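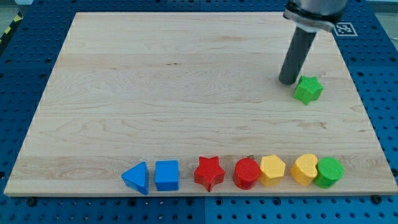

O preço do silêncio nas tabelas funerárias

A agência funerária Sternadik publica uma tabela com 7 rubricas. A concorrente Jokico publica 2: "serviço completo" e "outros". Defendo que a segunda prática devia acabar, mesmo quando o total é mais baixo.

Uma família que contrata um funeral decide em poucas horas e raramente pede segundo orçamento. Se a preparação do corpo, o transporte e a taxa do cemitério surgem numa só linha, não há comparação possível. Em Skellstead, o mesmo trajeto até ao crematório custa 200 euros numa casa e está diluído num pacote de 2,000 euros noutra. O cliente da segunda não sabe quanto pagou pela viatura, nem se podia dispensá-la.

Rok Todorova, que dirige uma agência de bairro, argumenta que discriminar valores obriga o enlutado a tratar a morte como uma fatura. Compreendo a objeção, mas a fatura existe de qualquer modo e chega em setembro com o resto das contas.

Ximena Vergara propôs um modelo único, afixado à entrada, com os serviços facultativos separados dos obrigatórios. Acrescentaria o prazo de validade do orçamento e o nome de quem o assinou. A norma devia abranger também os contratos pagos em vida.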